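# About Grellico

We make tables. Work tables mostly, the sort that end up in sewing rooms, school art rooms, bakeries, mail rooms and the back halves of small shops, where people stand at them all day and would rather not think about them too much. If you've come to this page because you already own one of ours and want to know who to blame for the wobble, welcome, and please skip down to the part about feet.

Grellico began in Brurketness, in a building at 221 Shevchuk Street that had been a dry cleaner's and still smelled like one every July. Rosaire Ouellet had spent years repairing furniture for other people and had noticed that the piece he was asked to fix most often was the plain table in the middle of the workroom. The legs were usually fine. It was the top that went: a dark, shiny top that showed every crumb and threw the ceiling lights back in your eyes, or a soft one that had been scratched so often you couldn't write on a sheet of paper laid over it. He started replacing the tops, and then the customers started asking whether he would mind building the rest of it too. He didn't mind at all.

Annick Kennedy joined in the second year, having ordered a cutting table for her own alterations business and sent it back with two pages of remarks. Rosaire read them over lunch, rebuilt the table and offered her a job, which she turned down twice. She now decides the height of everything we sell, and she has strong feelings on the subject. A table for sitting and a table for standing are two different animals, and one that tries to be both will hurt your back in both positions — we've been hearing that from Annick for years and we agree with her completely.

## What we build

Our main line is called the Porkero. It comes in 5 lengths and 9 standing heights, with a pale top and a matte finish. People do ask for darker tops, and we'll build one if you really want it, but we'd like you to come by and try the pale one first. Thread, pins, screws, seed beads and little scraps of paper are all much easier to find on a light table, and your eyes aren't so tired by four in the afternoon. The matte finish matters just as much. We lay a sample under a desk lamp, sit down at it and read a newspaper, and if the glare bothers any of us, that finish goes back on the shelf.

The edges are rounded over by hand. It's slow work and it is the first thing visitors tell us we could save money on, but you lean on the edge of a table far more than you'd guess, and cloth gets dragged over it too. A sharp corner will pull a thread out of a good piece of fabric in no time.

Now, feet. Every Porkero has adjustable feet, and floors move with the seasons, so a table that stood level in spring may rock a little by winter. Turn the foot nearest the rocking corner a quarter turn, try it, and go on from there. If you've gone more than two full turns, call us, and we'll talk it through with you.

## How we work

At last count we had delivered 1,113 tables, and we keep a card for each one with its size, its finish and the room it was built for. The cards live in a long drawer by the front window. When somebody calls for a new top, we pull the card and cut to the old measurements, and more than once the caller has been the daughter or the new owner of the person who placed the first order (a bakery, in one case, had changed hands three times and kept the table through all of it).

We're still small, and orders take a while. Rosaire answers the phone in the mornings and tends to chat, so have a cup of coffee ready. Annick would like you to measure your doorway before you call — the width of the opening itself, with the door in place — and then measure your elbow height in the shoes you wear to work.

You're welcome to visit the shop, lean on things, and bring along whatever it is you do at a table so that you can try doing it on ours.
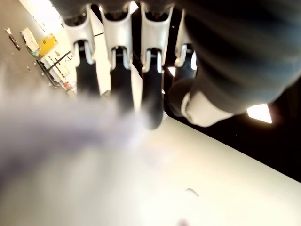 **How should I clean a pale matte top?**

Wipe it with a soft cloth, warm water and a drop of dish soap, then dry it with a second cloth. Please skip the polish and scouring powder, as both will leave shiny patches in the finish.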